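Grellivora: the questions I keep getting

Last updated July 18, 2018, by Joana Marinho

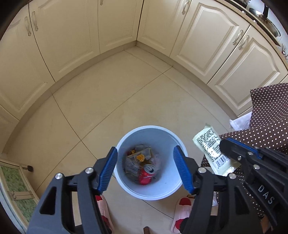
Trash task, kitchen floor: wrapper at the right, bin at lower center.

What is Grellivora, in plain words?

It's my attempt to teach a robot arm to tidy up by showing it how people do it. We skip the robot during recording. You take a gripper in each hand, do the chore, and a wide camera on the gripper picks up what your hands would see. Later a program learns to go from picture to movement.

Why trash?

Because it's hard! A wooden block looks the same every time you meet it. A crumpled wrapper never does – it folds, it shines, it hides its own edges. I started out with blocks like everyone else and got bored (and fooled, since my scores looked great).

How many recordings did you use?

904 in total. I held back 30 for testing and trained on the rest. I also trained a smaller version on 600 to see how much the extra ones bought me.

And how much did they?

Less than I'd hoped. With cans there was hardly any difference. With thin plastic the bigger set did better, mostly on the grasp. Letting go over the bin was fine in both versions.

Does the curved view bother the program?

I worried about that a lot. Lines bow outward and the corners go black, so my first instinct was to flatten everything. Then I tried training on the raw pictures and it did just as well, so I dropped the flattening step. One less thing to break.

Can it work in a kitchen it hasn't seen?

Sometimes. Dradby, our test kitchen, was kept out of training completely. Bin placement matters more than floor or cabinet color there. Shove the bin right up against a wall and it gets confused.

How long does it take to learn the grippers?

Give yourself 15 minutes. Most people squeeze too hard at first and slow down too much over the bin. Move the way you normally would.

Is this the same thing as Drendora?

No, but they share code. Drendora is the older one, for folding towels. The file format is the same, so you can load either set with the same script.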